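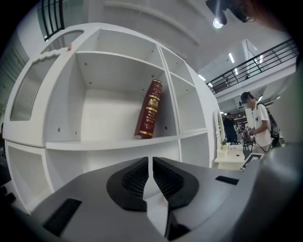
A member writing in by email wanted to know if the gripper has to be held by hand all spring, or does it go on an arm at some point. Answer from the meeting – on the arm when the arm is done, not before.

Minutes, Trindby shared workshop, build group
02/04/2023

Opened late. Last minutes passed, no changes.

1. Gripper
Pads stay as they are, the black mesh ones. Talk of going softer, dropped for now. Housing to be reprinted in the same gray, last print took 15 hours so book the printer ahead. Want a little more clearance at the slots. Somebody has the good calipers, please bring them back.

2. Shelf work
Books first. Hardcovers standing up, one to a compartment, then two side by side. Leaning ones are the hard case – try coming in from the side the book leans away from. Paperbacks after that. Log sheet by the door, write down misses aswell, not only the good ones. Target 123 runs by end of February was not met, carried over.

3. Arm
Base plate drilled, 5 holes, one off center and will be slotted. Sirkevo motor drivers still on back order. Vote to wait or buy from Brandão instead: wait. One against.
Cable routing not discussed, no time.

4. Money
37 dollars left in the filament jar. Dues up for discusion next time.

5. Other
Charge the batteries after use. Label on the charger is wrong, left bay is the fast one.
Stop button for the arm to be mounted before any power goes on it, agreed by all.

Next meeting same place, bring own chair if you want one with a back.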